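The shop on the Tarngate end of the arcade sells 306 kinds of soft toy, and a surprising number of them are food. There are avocados with faces and a croissant with legs. The owner, who asked me to leave her name out because her suppliers read everything, has been in the business for 34 years and insists the food craze is good for customers. I went in thinking it was good for landfill, and I told her so.

"People said the same thing about bears," she said. "Who needs a bear?"

A child needs a bear, I said. I was less sure who needs a condiment.

She didn't take offense. She told me most of the food toys go to adults, usually as gifts, and usually to somebody who is hard to buy for. "You know one thing about your brother-in-law, and it's what he puts on his fries," she said. "So that's what he gets." I asked if the brother-in-law was pleased. She said she had never had one brought back, and then admitted that she doesn't take returns on plush.

What bothers me most is the label. A bear doesn't advertise anybody. The ketchup toy has HEINZ across the front in black capitals, with 1869 in red under it, and the buyer pays for the privilege of putting it on a shelf. 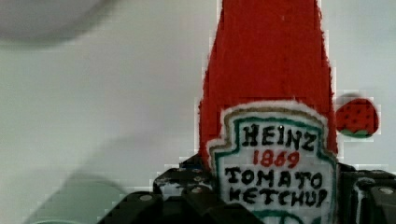
Covus, a reader who wrote to me after my last column on toys, thinks I have this backward: a plain red bottle would be a worse toy, he says, and children liked playing store with real names long before anyone sewed them onto felt.

I put that to the owner. "He's right," she said. "Take the name off and it's a bowling pin."

Maybe so. She was vaguer when I asked how the food toys hold up. Her own test is to hang one by its seams overnight - she wouldn't say what passes. White labels are the weak spot, in her experience, and she tells people to sponge them and skip the machine. "They don't listen," she said. "They wash it at 80 with the towels and then they call me."

The Hedlund line, which she stocks by the door, costs 56 dollars for a loaf of bread. I asked what makes it worth that. She picked it up, squeezed it and put it back.

"It's a very nice loaf," she said.

I bought a bear.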